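Kistell
4 July 2020

1/ The AC remote died on the hottest day we've had in Nendport so far. The screen just kept fading out on me. So today's big holiday project is batteries!

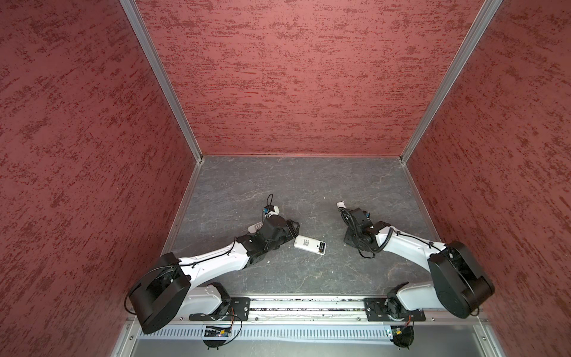

2/ Two AAs, and they don't even match

One is a Nanfu with a copper-gold end, the other is mostly black with a red and silver band. I always tell people not to mix brands - and look at me.

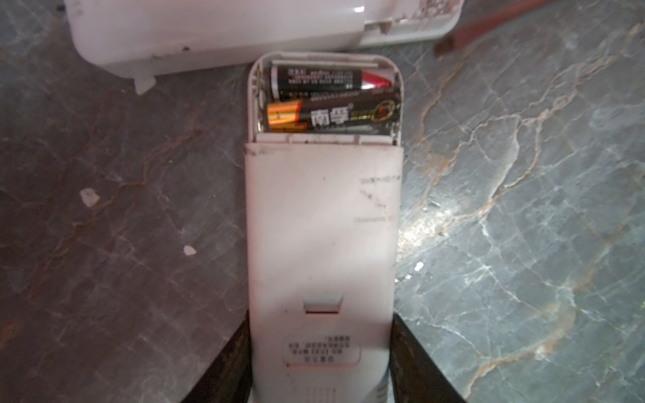
The shell needs a wipe too. There's grime along the edge of the cover and I'm going in with a cotton swab and a little rubbing alcohol (on the swab, never straight on the plastic).

3/ Green buttons on the front get the same treatment. Go easy near the display. 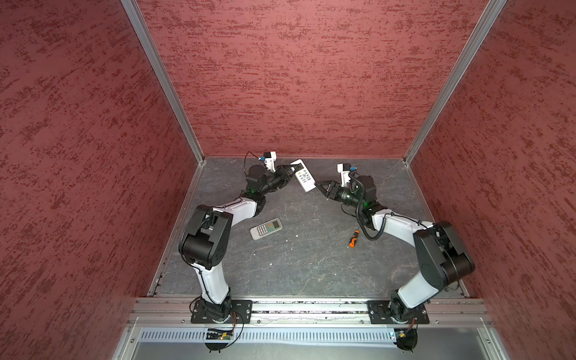
Fresh pair is on my shopping list, same brand this time. I'm grabbing the big pack.

52 shares · 2 comments

Mine eats batteries every July

Try a pencil eraser on the contacts!

© Kistell | Contact | Back to top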